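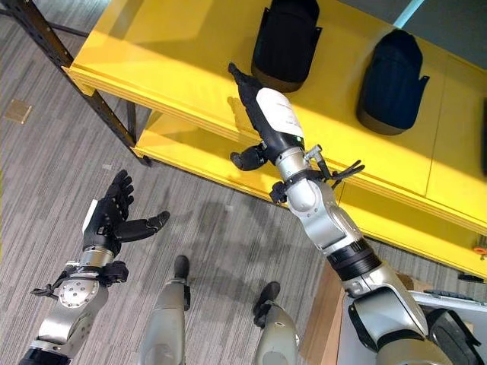 Teleop demos: do you redo the messy ones or keep them?

Posted by hieu_diep
Hello all, long-time lurker, so be gentle! We've been teaching a humanoid a shelf-and-bin task by remote control, me in the headset most arvos, and I've got 73 demos saved towards the 300 we want. My trouble is the approach. I come in over the front lip of the yellow shelf with the right hand, fingers straight out, and the thumb hangs down lower than I ever remember it does. Some runs I sail over, some runs I stop, back off and have another crack. Do you keep the ones with a second go in them, or bin the lot and only train on the clean ones?

Reply from vilem.s
Welcome, Hiếu! I'd keep them, mate. If the policy only ever sees lovely smooth reaches it has no idea what to do when it's a bit off, and it will be a bit off. Our first set at Norent was all my tidiest driving and the arm just froze whenever it drifted. I'd label the retries, though, so you can pull them out later if you change your mind.

Reply from blazena_k
Going to disagree with Vilém, sorry (fondly)! A deliberate recovery is gold, but an operator dithering for 10 seconds with a hand in mid-air teaches dithering. I'd cut anything where you were only having a think.
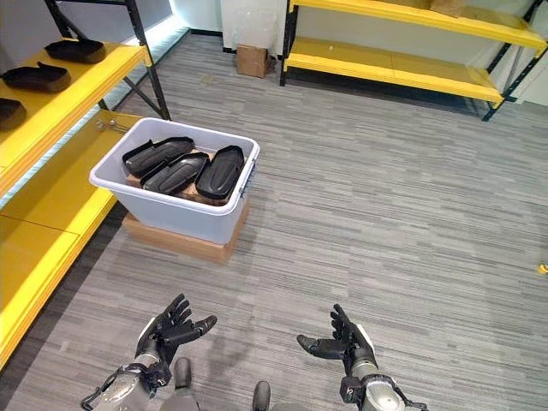

Starting pose matters more to me than either of those. When I began driving I'd hit record with the arms wherever I'd left them, and the early part of every demo was a different little wander back to somewhere sensible. Pick one pose and go back to it each time – palms up and thumbs facing each other with a good wide gap is a perfectly nice one, and it leaves you a clear look at the bin. I'd also vary how the black pieces lie in there. Two overlapping with another leaning on the wall is a much harder pick than a neat row, and you'll want plenty of both.

Reply from hieu_diep
Oh, that's me told on the dithering, I'm a terrible ditherer! Fair point on the pose too, I've been pretty loose about it. What do you do about the thumb?

Reply from svetozar_m
Drive the thumb, forget the fingertips. I spent 4 sessions watching fingertips before Blažena set me straight. Come in higher than feels natural and lower once you're past the edge.

Reply from vilem.s
Still say keep the dithers, with a label on them. Storage is cheap and my patience for re-recording isn't what it was. Let us know how you go, Hiếu.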